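## 4. What People Report When the Stream Stops

Zallel's public complaint page, the source of everything in this section, asks one question and offers one button.
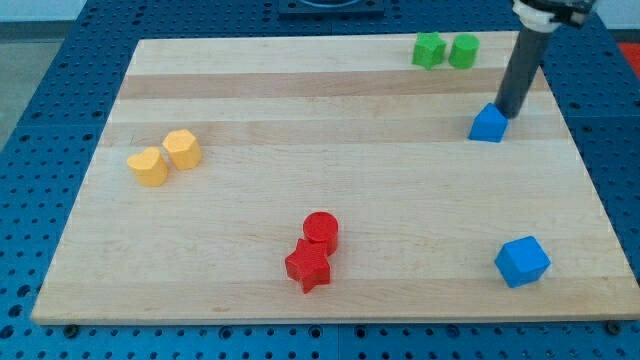

**Figure 4.** Small colored blocks in pairs on a wooden board, the two green ones near the far edge.

### 4.1 The complaint as a unit

A complaint, for our purposes, is one press of the button marked "It's not working." Zallel does not say what "it" is. Users are free to add a comment of any length, and most add none. Those who do write something tend to write it in capitals, with the name of the show they were watching and how far into it they had gotten. We kept the comments as they were typed.

The page gathers reports on three video services: Goketstead, Khumalo and Adell. We chose them for the dull reason that Zallel lists them under the same tab. Goketstead sells live sports, Khumalo sells movies, and Adell appears to sell whatever the other two have stopped carrying. Our window covers the month of August, during which Goketstead had two failures that it later admitted to in writing. Khumalo and Adell admitted to nothing, and we take them at their word for now.

The first Goketstead failure drew 234 complaints and the second drew 217. It would be pleasant to conclude that the second was slightly less bad. The company's own notes say it lasted longer and reached more homes. Our best guess is that a share of the people who pressed the button the first time had noticed what pressing the button did for them.

### 4.2 Timing

Complaints do not arrive when a service fails. They arrive when someone has finished restarting the router, accused another member of the household of downloading something, and restarted the router again. In both Goketstead failures the gap between the first fault in the company's notes and the first report on Zallel was 15 minutes. We had expected the gap to shrink the second time. Viewers seem to hold a fixed amount of faith in their routers, and it refills between outages.

The end of an outage is harder to see. Complaints fall off well before service returns, as people go to bed or find something else to do. A reader looking only at the Zallel curve would place the recovery too early in both cases, and a company looking only at the Zallel curve would be delighted to do the same. We therefore used the curve to mark when trouble began and left the question of when it ended to Goketstead's notes, which have their own reasons to be brief.

### 4.3 Blame

The comments were read and sorted by the second author, Gun-woo Son, who asked that we mention he did it alone. Each comment was given a single label for the party it blamed: the video service, the internet provider, the device, or a person. Where a comment blamed several, the label went to whichever was insulted first. This rule is crude but easy to apply, and on a second reading of the same comments Son rarely disagreed with himself.

The video service took most of the blame, as one would hope on a page with its name at the top. Internet providers came next. Device makers got off lightly, even from users whose comments described a television that plainly needed to be replaced. The last label, a person, was meant as a joke when we drew up the list. It had to be kept. Spouses are named, as are neighbors, a landlord, and in one case the goalkeeper.

Khumalo's complaints deserve a separate word. Some of them were filed during the Goketstead failures, at the same hours, by people whose comments describe a soccer match. Khumalo does not show soccer. We left these reports in the Khumalo totals, where Zallel had put them, and flagged them in the released data. Anyone using complaint counts to compare services should look for this kind of spillover before drawing a chart with arrows on it.

### 4.4 Limits

We have no idea how many people were watching. None of the three companies would tell us, and Adell's reply to our request was an offer of a free month. Without a base to divide by, a rise in complaints could mean worse service, a larger audience, or a better match. Zallel also changes the size of its button from time to time and keeps no record of when. We asked about this as well, and were told that the present button is the best one so far.

The counts in Section 5 use the version of the data pulled on Apr 1, 2025. Later pulls differ slightly, as Zallel removes reports it considers rude.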